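**Where the Dumpling Money Goes: Food Spending in Vustthorpe Student Housing**
Intro to Survey Methods, final report
Group: Aqeel Siddiqui, Adjoa Acheampong, Auður Ravn
October 30, 2018

Question we started with: do people living in the dorms with shared kitchens spend less on food than people in the dorms without? Sounds easy. It wasn't, mostly because of how people save (don't save) receipts.

## Method

Two halls. Thorlacius has a kitchen on every floor, Gilitari has a microwave and a vending machine by the laundry room. We asked 20 students, half from each hall, to keep every food receipt for four weeks. Groceries, takeout, coffee, all of it. Meal plan swipes were left out since both halls get the same plan.

Envelopes under the door on Sunday night, picked up the next Sunday. Auður did Thorlacius, Aqeel did Gilitari, Adjoa typed everything in. Each receipt got a category: grocery, restaurant, delivery, snack/drink, other. "Other" ended up way too big. We should of split it before we started, by week two it was to late to go back.

We ended with 902 receipts. Some were blank from being in a pocket too long. Those got thrown out and are not in the 902.

## Results

Total spending, four weeks, all ten people per hall added up:

| Hall | Total |
|---|---|
| Thorlacius (kitchens) | $2282 |
| Gilitari (no kitchens) | $2556 |

So Gilitari spent $274 more. That's $27.40 per person for the month. Smaller than we guessed. Adjoa guessed double, Aqeel said triple.

Where it goes is more different than how much. Thorlacius people buy groceries in one or two big trips and then have a dead week. Gilitari people buy small stuff almost every day, lots of receipts under five dollars. Delivery was mostly Friday and Saturday for both.

Frozen and ready-to-heat food was the thing we didn't plan for. Buns, dumplings, burritos, soup. Is a bag of frozen buns a grocery or a meal? We put it under grocery every time, to be consistent. But it means a person who steams five buns for dinner looks like a "cook" in our data same as a person making a stew from scratch.

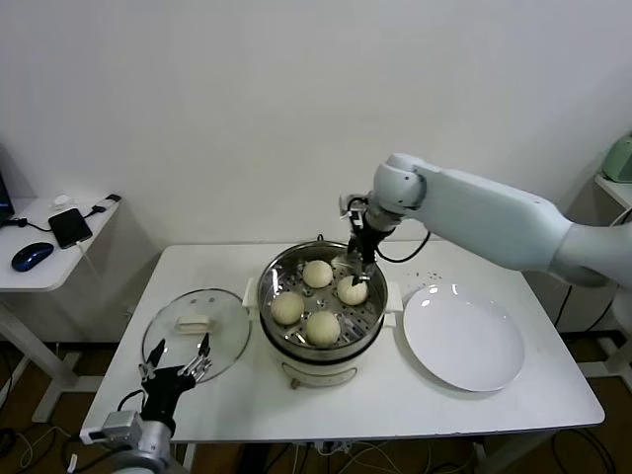
Second interview question was about time. Thorlacius students said the kitchen is too crowded from six to eight, so a lot of them eat late or give up and order. One person said she stopped cooking completely after her pan got taken. Having a kitchen and using a kitchen are two variables and we only measured the first one.

## Problems

- Small sample, and we knew a bunch of them. Not random at all.
- No receipts for split orders. If a roommate paid, it's gone.
- Break weekend fell in week three, half of Gilitari went home. Probaby makes their total too low.
- Ketill Kjærgaard in the other section pointed out that kitchen dorms cost more in rent. Not in our totals.

## What we'd change

Do it in January when no one is traveling, fix the categories first, ask people to log kitchen use by day. Phone photos of receipts instead of envelopes. Graph of spending by weekday is in the appendix, axis label is wrong, should say dollars.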